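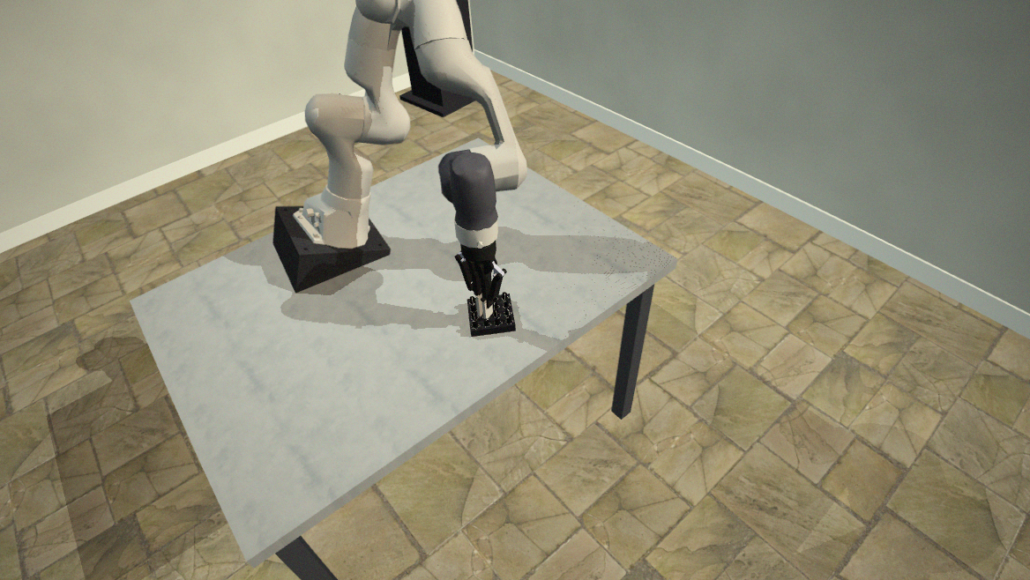

Ticket 1737: Peg goes beside the hole after restart of simulation

Project: Cendard arm, peg task
Component: Grukport simulator, scene loader
Opened: 8/18/19
Status: Solved, left open for one question (see the end)
Priority: Normal

Summary

I build a small arm cell in the shared workshop in Gachanja Street, Clillville. Before I run any motion on the real arm I run it in the simulator at home. Since I updated the scene file, the arm goes to the peg block and the peg comes down beside the hole. The first run after loading is good. Every run after a restart is wrong, always in the same direction.

What I expect: the peg goes into the hole each time, as with the old scene file.

What I get: the peg touches the top of the block between two holes, the force value jumps, and the program stops with "contact limit reached".

How to repeat it

1. Load the scene with the marble table.
2. Run the peg program one time. It finishes.
3. Press Restart. Do not reload the scene.
4. Run the program again. It stops with the message above.

Log from the second run

loader: scene reset ok
planner: path found
gripper: close, target reached
motion: descend, step 106
contact: limit reached, stop

The number of the step is always 106, also when I make the speed lower. For this reason I did not believe it was a timing problem, but I checked timing anyway.

Things I tried

Lower speed. I set the descend speed to half. Same step, same message.

Physics step. I made it two times smaller. The simulation became very slow on my computer and the result did not change. I put it back.

Friction of the fingertips. My first idea was that the peg slides in the fingers when the arm turns. I raised the friction a lot and then the peg did not want to leave the fingers at the end, so I had a new problem in place of the old one. I went back to the value from the old file.

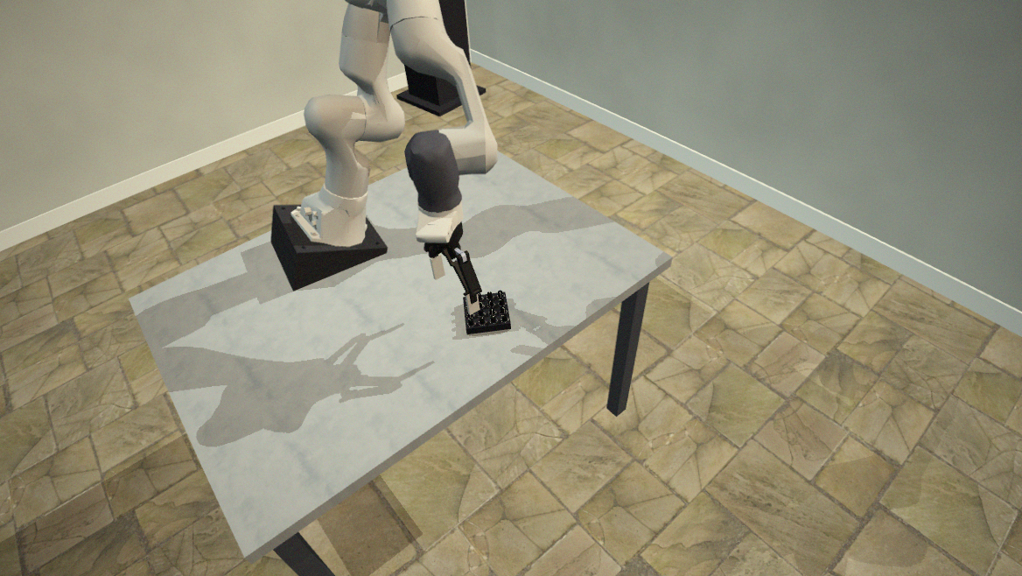 After that I looked at the numbers of the block position, and I should have done it first. I printed the position of the block before the first run and after the restart. The values in the scene are the same. The values which the planner uses are different by a small amount in the y direction. It is less than the distance between two holes, so by eye I could not notice it on the screen.

Then I wanted to know when the difference appears. I made a script which restarts the scene again and again and writes both positions to a file. I left it running over night and in the morning it had nearly 3000 restarts. The difference does not grow. It appears at the first restart and stays the same.
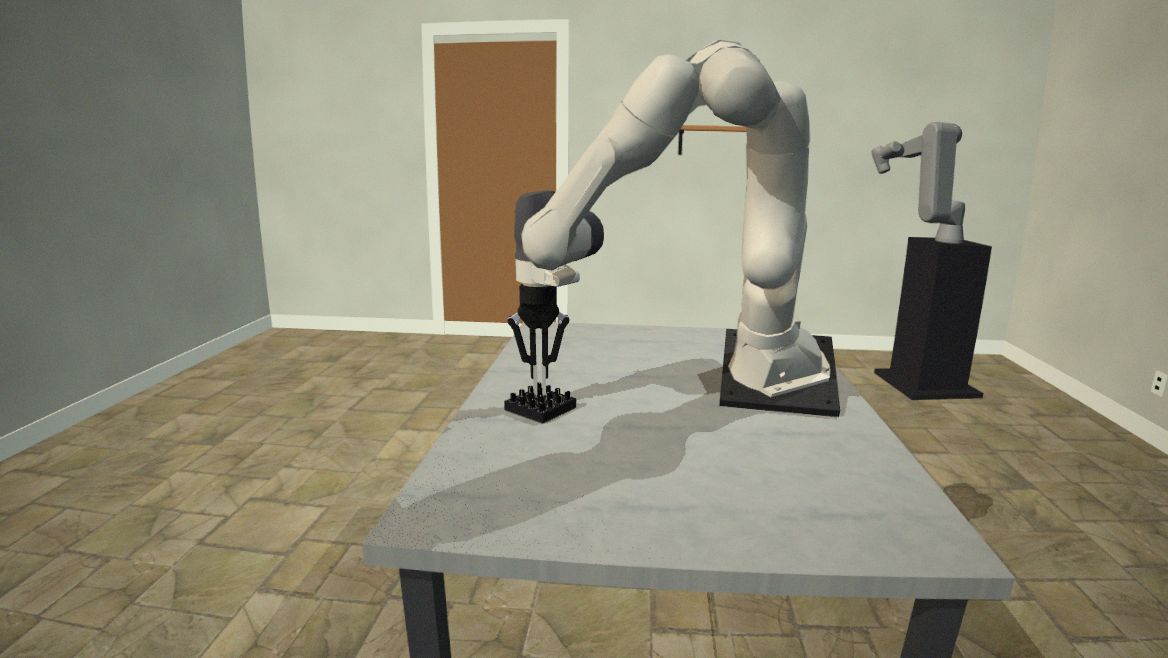 The next question was from where the planner takes its position. In the old file, everything was measured from the corner of the table. In the new file I had moved the origin to the base plate of the arm, and I thought all objects moved together with it. To test this I stopped the program before the descend and compared by hand. With the pale peg held upright by the gripper just above the block, you can look at the fingers and the pins from the side and it seems all right, and that is why I lost so much time. The small gray arm on the tall black pedestal behind the table does not take part in this task, but it is loaded from the same file, so I printed its position also. It had the same error in y. This told me that the block is good and the problem is in the origin.

Cause

The scene file had 2 entries for the origin. One is from me, at the base plate. The other one is old, at the table corner, and it was inside the included table file where I did not look. When the scene is loaded, my entry is read last and wins. At restart the table file is read last - and the old entry wins for the planner.

Fix

I removed the origin entry from the table file and saved it under a new name, because other people in the workshop use the old one. After this I ran the peg program, pressed Restart and ran it again, many times with no stop. The contact value stays low during the descend.

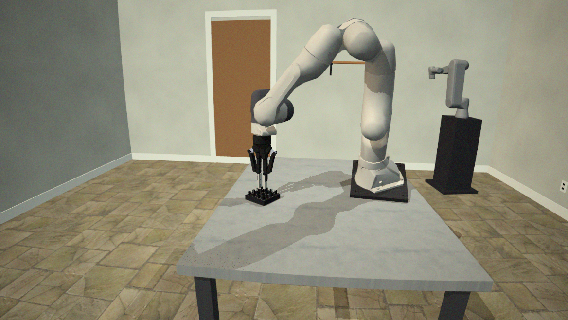 Peg cell in the simulator: gripper over the black block, smaller arm on its pedestal at the back.

Still open

Should the loader give a warning when it finds the origin two times? In the log I see only "scene reset ok" and this is not very helpful. If it is done like this on purpose, please write it in the manual under Restart.

I will not move the program to the real arm before I have an answer, since the controller of the Cendard reads the same scene file. There is no hurry, I have the bench in the workshop until December.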